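Input & Touch Hardware, handout 3
posted 2021-09-07, replaces the earlier one (the old one had the scan rate table upside down, sorry)

Reading first: chapter on capacitive sensing, skip the history part. Bring the Voketora worksheet.

1. What a touch panel measures

Grid of electrodes, rows and columns. Drive one row, listen on all columns. A finger near a crossing pulls some charge away, so the reading drops. Controller notes the drop, moves to the next row. One full pass = one frame.

Mutual capacitance = row to column. Self capacitance = one electrode to ground. Self is more sensitive but gives ghost points when two fingers are down. Mutual handles many fingers. Know why, it comes up in the November test.

2. Latency, the part games care about

Chain goes: scan, filter, find the blobs, assign IDs, send to host, game loop, draw, display. Every step adds a bit. Students always blame the display. Measure first.

Worked case from class. Panel scans in 20 ms, so a tap landing just after its row was scanned waits nearly a full frame. Faster scan helps, but less time per row means more noise, so you filter more, and the filter costs you time again. No free lunch here.

Drelto board in the lab: raw values sit near 3000 with no touch. Threshold is set at 485 below baseline. Too low and it fires by itself, too high and light taps get lost. Baseline drifts with temperture, so track it slowly and freeze it while a finger is down. If you forget the freeze, a long press fades out. Half of last year's group forgot. 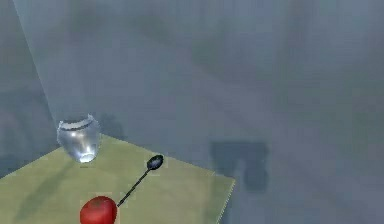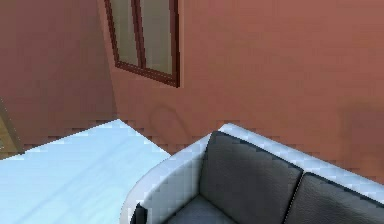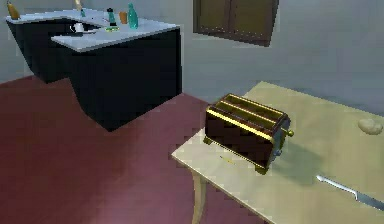
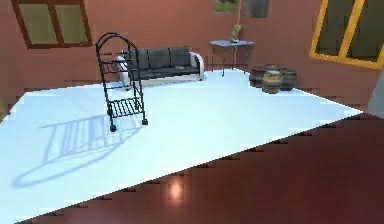
Aisling Madigan wrote in after the last session that her group froze the baseline for the whole panel when any finger was down, and after a long match the untouched corners were reading as touches. She asked whether the freeze should be per cell instead.

Yes, per cell, or per small block if memory is tight. Freeze only the cells under the blob plus one ring of neighbors. Everything else keeps tracking. Add a timeout too, so a coin left on the glass gets absorbed in the end.

3. Telling objects from fingers

Game pieces: conductive pad on the bottom, in a known pattern. Three pads at uneven spacing gives you position, ID and rotation. Even spacing = you can't tell which way it faces. Seen this in projects every year.

Problem: a piece nobody is holding has no good path to ground. Signal gets weak or flips sign. Ways around it
- bigger pads
- link the pads together, so a driven row couples to one that isn't driven
- active piece with its own battery (costly, needs charging)

The Sanditz pieces in the cupboard are the passive kind. Mac Suibhne set is active, sign it out.

4. Keeping IDs steady

Two fingers cross, which is which? Nearest match to last position works at low speed. For fast swipes predict the next position from velocity, then match. Sort by total distance over all the fingers, not one at at time, or the first one grabs the wrong partner and the rest follow.

When a blob vanishes for one frame keep its ID alive a couple of frames before you send touch up. Otherwise a drag turns into two taps.

5. For next time

Log more than 20 taps on the lab panel, light and firm. Plot the drop for each. Pick a threshold and defend it in one paragraph. Then the same with the glove on. Don't tidy the data, I want to see the bad ones.

Worksheet Q4 has a wrong unit, should be picofarads.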